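Short runs, small parts

Grundorier makes replacement gaskets, bushes and circlips for garden pumps, and its catalogue lists over 1000 part numbers. Most move slowly. The firm's stock method, revised in September, deals with a plain problem: how to hold small parts in low volume so that a picker takes the right one and the reorder goes out on time.

The old system sorted by supplier. A 27 mm seal from Runen and a 27 mm seal from Bárány sat in different aisles, although either would fit the same pump. The new one sorts by dimension first, then by material, and records the supplier only on the stock card.

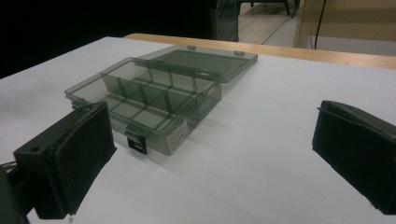
Hinged-lid compartment box, open, with dividers.

Each size group has a minimum and a refill level. For common seals the minimum is 65 pieces. When a picker reaches the sealed reserve bag, the card goes to purchasing and the bag is opened. No running count is kept between refills. Full stocktakes are limited to metal parts, where the unit cost justifies the labour.

Colour coding was tried and dropped. Nitrile and EPDM are both black in most sizes, and a coloured card was too easily returned to the wrong slot. Material is now printed in full.
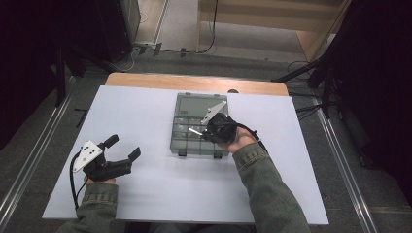 Krisztina Szekeres would go further and drop the supplier from the card as well, on the grounds that it tempts pickers to favour one make. Purchasing disagrees, as hardness varies between makers. Runen supplies its nitrile at 70 Shore A and others run softer, so a returned pump has to be traceable to a batch.

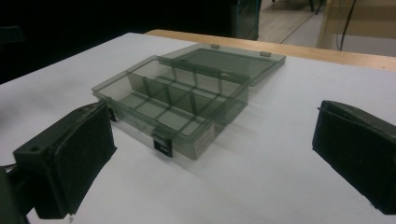

Batch numbers are therefore written on the card at each refill and copied to the packing slip. The step adds a little time per order and has been kept for seals only. Circlips carry no batch record.

Related
Zultton pump housings: tolerances and wear
Storing rubber seals away from light and ozone
Choosing a minimum stock level

Comments
mallee_pumps: We sort by inside diameter only. Cross-section catches people out, so print both.
R.T.: Does the reserve bag get a date? Nitrile doesn't keep forever.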